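Against the Decluttering Gospel

Every few years we are told again that our closets are making us unhappy. The cure is always the same: buy a book, buy some boxes, fill some bags. I have done it twice, and I remain unconvinced.

The latest version comes from a company called Totutik, which sells a 332-page guide to owning less. I'll let that number speak for itself. Its rule is that any piece of cloth you haven't used in two years should leave the house. Tablecloths, curtains, the good blanket, all of it. 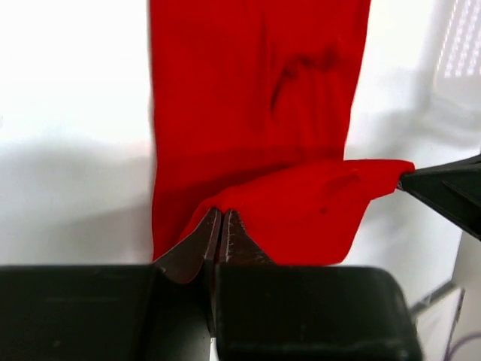

Where does it all go?

Out of sight, mostly. The donation center in Rosstead stopped taking household fabric in July. The one in Nillstead still does, eight bags to a family, and you wait in line for the privilege. What happens after that is hard to learn. I asked at the counter and was handed a flyer.

I don't doubt that a bare shelf feels nice for a week. I do doubt that it changes anybody's life, and I'd like to see the people making that promise visit the same homes two years later. My guess is they'd find full shelves -- and newer, worse things on them. A plain red cloth takes up very little room folded. Buying another one when you need it takes money, and the new one will probably be thinner. 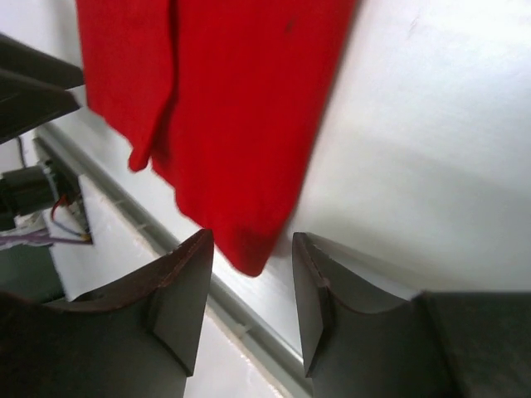
Rosstead, 2023-10-28

Since I first put these thoughts down, the Tudose store on the main road has opened a whole aisle of storage bins. They come in three sizes and they were selling fast this morning. I went in for light bulbs and came out with light bulbs, and the blanket is staying where it is.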